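Als Vasylyna mir den Schlüssel für das Büro gab, sagte sie nur: »Bis April muss alles sortiert sein, und bitte wirf nichts weg, was noch klebt.« Ich hab gelacht. Sie nicht.

Also saß ich abends um neun zwischen Papiermappen und Körben und probierte Klebestifte durch — ja wirklich, einen nach dem anderen, auf der Rückseite einer alten Rechnung von Duvex! Afonso hatte sie über Jahre gehortet, in jeder Schublade, in Manteltaschen, einen sogar im Teefach. 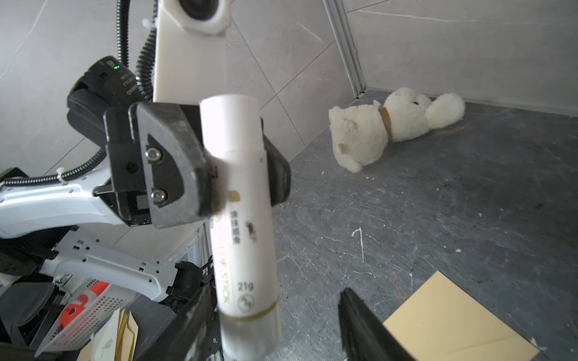

Mit Klebestift hatte er mir auch damals seinen Brief aus Brirnbridge zugeklebt, so gründlich, dass ich das Kuvert zerreißen musste und den halben ersten Satz gleich mit. »… und deshalb komme ich nicht zurück«, stand da noch. Das Deshalb hab ich nie gefunden.

Um zehn rief Vasylyna an, wie weit ich denn sei. Ich drückte gerade zwei Papierschnipsel zusammen und zählte leise bis 15.

»Einer klebt noch«, sagte ich.

»Dann behalt ihn«, sagte sie und legte auf.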